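Ticket 292: Livestream audio drops, veterans memorial ceremony page
Opened by: Soledad Miranda
Assigned to: Hugo Goicoechea
Status: Resolved

Tuesday, 9:10 a.m.
Soledad Miranda: Families watching the Horkholm memorial service from home lose the sound when the reading of names starts. Video keeps going. Three people called the front desk. The recording on the site has the same gap.

9:45 a.m.
Hugo Goicoechea: Confirmed on the recording. Sound stops when the speaker moves from the podium to the wreath stand. Which microphone was used there?

10:20 a.m.
Soledad Miranda: The wireless one. Vega Segura set it up. The podium microphone is wired.

Attachments (4) 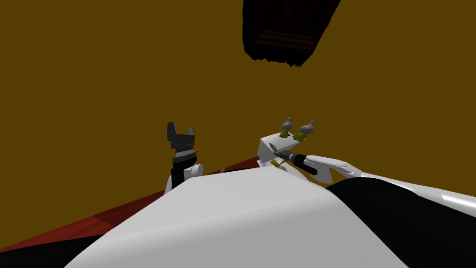
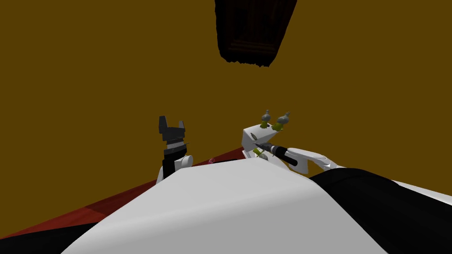
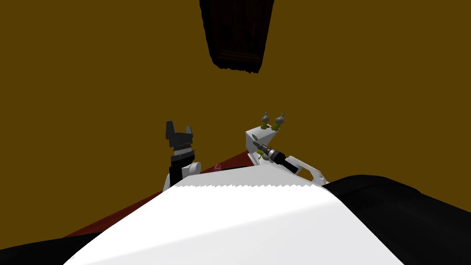
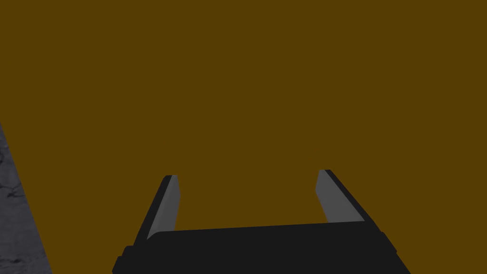
11:05 a.m.
Hugo Goicoechea: The wireless microphone is on channel 2 of the mixer. Channel 2 goes to the lawn speakers but was never sent to the stream. People on the lawn heard everything, so it was easy to miss. I have turned on the stream send for channel 2 and saved it as the default.

1:30 p.m.
Vega Segura: Tested both microphones with the bugle recording and a short reading. Both come through on the stream. The wireless one is a little quiet. Raised it one step.

2:15 p.m.
Soledad Miranda: Can the old recording be fixed? Şengül Güler read her grandfather's name and would like a copy.

3:40 p.m.
Hugo Goicoechea: The mixer keeps its own backup of every channel. I lined it up with the video and replaced the file on the page. The download link is the same as before. Closing.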